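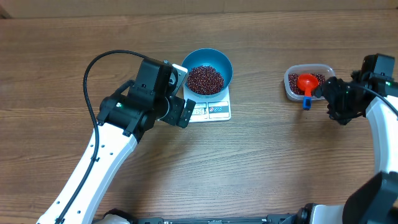
Kováčik asks that the cable loops be checked with both arms at full reach, before the operator takes hold of the controls, and that the result be written down even when there is no fault. The request was received in August and has been adopted as item 2.3 of this checklist.

Inspection Checklist: Demonstration Station, Two-Arm Weighing Task
Site: Nanbridge
Station operator: Darasel
Date of inspection: 09/03/2025
Station record no.: 2194

Scope

This checklist covers the station at which operators show the robot a weighing task by remote control. The task is to move dry beans from a food container to a bowl on a kitchen scale with a scoop. It applies to the arms, the hand controls, the table, the task items and the operator's seat. It does not cover the storage of recordings, for which see the Brarow data procedure.

Results are entered as Pass, Pass with comment, Fail, or Not inspected. A Fail in Section 1 or Section 2 closes the station until the item has been inspected again.

Section 1. Power and stopping

1.1 Emergency stop within reach of the seated operator. Pass.

1.2 Emergency stop halts both arms. Pass with comment.
Comment: Both arms stopped. The left gripper kept its hold on the scoop after the stop, as intended. The instruction card at the seat still states that the grippers open. The card is to be replaced.

1.3 Second stop button for the observer. Pass.

1.4 Arms remain still when the hand controls are switched on. Pass with comment.
Comment: The right arm moved slightly toward the position of its control on the first attempt. It did not do so on the four attempts that followed. Operators are to bring the hand controls to the rest position before switching on. Inspect again at the next visit.

1.5 Indicator lights on the joints lit green before a session begins. Pass.

Section 2. Arms, grippers and cables

2.1 Base mounting bolts tight, both arms. Pass.

2.2 Screws in the arm links present and flush. Pass.

2.3 Cable loops clear of the joints at full reach, with clearance recorded. Pass with comment.
Comment: Left arm clear in all positions. On the right arm the cable touched the link when the wrist was turned fully inward. No wear was found on the jacket. Clip to be moved one position toward the base.

2.4 Gripper fingers straight, with no chips or sharp edges. Pass.

2.5 Grip force at or below the station limit. Not inspected.
Comment: The force gauge was out for calibration. The previous reading stands until the gauge is returned. No change to the grip settings is permitted in the meantime.

2.6 Arms cannot strike each other at the speed set for demonstrations. Fail.
Comment: The speed limit was found switched off in the operator profile used for practice. It was on in the profile used for recording. The limit was restored in both profiles during the visit and the test was repeated with a satisfactory result. Station reopened the same day. Darasel is to state in writing who may edit profiles.

Section 3. Table and task items

3.1 Table surface dry and free of loose beans before power is applied to the arms. Pass with comment.
Comment: Beans were found under the base rail. The rail is to be swept at the end of each shift. Beans on the floor are a slipping hazard and are to be picked up at once, with the arms stopped.

3.2 Scale level and steady under a 200 g check weight. Pass.

3.3 Scale display readable from the operator's seat. Fail.
Comment: The operator could not read the display while seated and leaned forward over the controls to do so. This moved the left control and, with it, the left arm. The seat is to be raised or a larger display provided. Until then the observer reads the weight aloud and the operator remains seated upright.

3.4 Bowl and food container free of cracks. Pass.

3.5 Scoop handle firmly attached and free of residue. Pass.

3.6 Beans replaced on schedule. Pass with comment.
Comment: The replacement log is complete through August. Beans used at this station are not for eating. The label on the supply bin is faded and should be renewed.

Section 4. Operator and demonstration practice

4.1 Operator has completed the station induction. Pass.

4.2 Observer present for every session in which the arms are powered. Pass.

4.3 No hands on the table while the controls are live. Pass with comment.
Comment: During one observed demonstration the operator released a control and began to reach for a spilled bean. The observer called a halt and the operator complied. The correct order is to stop, wait for the arms to settle, then reach. Both persons were reminded of this.

4.4 Demonstrations with a drop, a collision or a halt are marked as such. Pass with comment.
Comment: Demonstration 1543 contained a halt and was correctly marked. Demonstration 1010 contained a dropped scoop and carried no mark. The entry has been corrected. A demonstration that ends badly is to be kept and marked, and may not be deleted by the operator.

4.5 Rest breaks taken and recorded. Pass.
Comment: Operators reported stiffness in the wrists toward the end of longer sessions. Armrests are recommended.

4.6 Guiding an arm by hand is done only with the motors in the free setting. Pass.

Section 5. Actions required

Replace instruction card at seat (1.2). Darasel.
Move cable clip, right arm (2.3). Darasel.
Inspect grip force on return of gauge (2.5). Brarow.
Written rule on profile editing (2.6). Darasel.
Raise seat or supply larger display (3.3). Brarow.
Renew label on supply bin (3.6). Darasel.

Result of inspection: Station may remain in use, subject to the interim measure at 3.3.

Items 1.4 and 2.3 are to be inspected again at the next visit. A copy of this checklist is to be kept at the station.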